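Home / Resources / Group Meditation Room Checklist

Vernholm Center, Room 410
Walk-through before the May full moon sitting. Expected: 2,000 breaths practice, then card readings.

1. Exits
Both doors open fully. OK.
Comment: Floor cushions were stacked in front of the rear door again. Moved to the closet in 417.

2. Candles
Glass holders only, no open tapers. OK.
Comment: Two holders have chipped rims. Do not use them.

3. Incense and smudging
Sand bowl filled, window opens. Needs work.
Comment: The Daltano resin burns very smoky. Limit to one piece per sitting, and ask about asthma at sign-in.

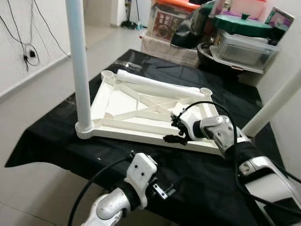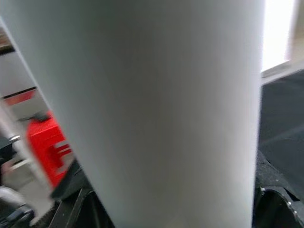 4. Singing bowls
Stands level, mallets stored. OK.
Comment: The large bowl weighs more than the shelf is rated for. Keep it on the floor by the altar.

5. Crystals
No loose points where people walk barefoot. OK after sweeping.
Comment: Found chips of selenite under the Verasitz rug. Sweep again after the grid is taken up.

6. Oils
Bottles labeled and capped. Needs work.
Comment: One bottle has no label. Throw it out. No oils on the skin without asking first.

7. Lying-down space
Clear path between mats. OK.
Comment: Leave one chair per row for anyone who can't get down to the floor.

Still open: items 3 and 6. Check both again before doors open at 6:05 p.m.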